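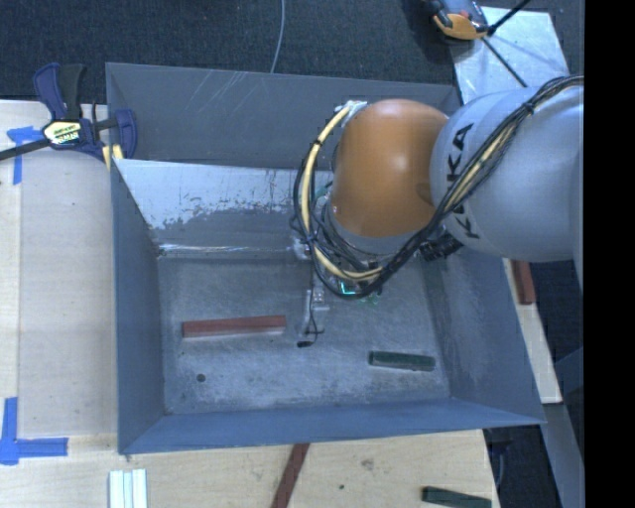 Bin station with the KUKA arm, two blocks in the bin.

Bremosia Manipulation Project
Progress report to the Grollano Fund, second period

1. Main activity this period: January open day

The grant agreement asks for one public demonstration per year. We held it in January, in the ground-floor lab, from 10 a.m. to 4 p.m. The sign-in sheet at the door shows 99 visitors. Most were students and parents from the two nearby high schools. Five people came from Rikham, the packaging company that wrote a letter of support for the original proposal, and they stayed for most of the afternoon.

Kyu-ri Bang ran the bin station and Jin-sol Ha handled the talks and the sign-in desk. There was a short talk every hour, followed by time at the station.

2. What was shown

The task was block picking from a sloped bin. Visitors chose blocks from the set on the table and handed them to Kyu-ri, who placed them in the bin with the arm stopped. The arm then reached in with the slender gripper and tried to lift them out one at a time.

The bin is clamped to the table, and its position is marked on the tabletop with blue tape. We started doing this in the fall after the bin crept during long runs and threw off the calibration. It held through the whole day and we did not have to recalibrate.

We logged 69 pick attempts during public hours. The gripper lifted the block on the first try in most of them. The misses were nearly all blocks that had come to rest against one of the sloped sides, where the fingers have little room. Rikham's people asked to see that case several times, as their own totes have angled walls. Jin-sol has sent them the log and the notes from the session.

The station stopped twice. The first stop was a cable warning at the wrist, cleared in a few minutes. The second was longer — the planner computer needed a restart, and the 2 p.m. group heard the talk before the demonstration instead of after it.

3. Progress on the work plan

Task 1 (bin and fixture) is complete. The inside of the bin is scratched and scuffed from use, and we plan to keep it as it is through the next period so that results can be compared.

Task 2 (picking policy) is on schedule. The current version was trained on 900 recorded picks. The Yang method, which we used as the baseline in the proposal, is still running alongside it for comparison.

Task 3 (picks against the wall) is 4 weeks behind. The narrower fingertips came back from the shop with the wrong hole spacing and had to be remade. Kyu-ri expects to fit them next month.

4. Budget

Spending is within the approved lines. The open day cost less than planned, and we ask permission to move the remainder to the fingertip work. A revised table is attached.

5. Next period

Finish Task 3 and repeat the wall cases with the new fingertips. Rikham has offered to lend us one of their totes, and we would like to add it to the tests if the Fund agrees. For the next open day we will book a second room for the talks, as people at the back had trouble hearing over the station.

Submitted by Jin-sol Ha, project lead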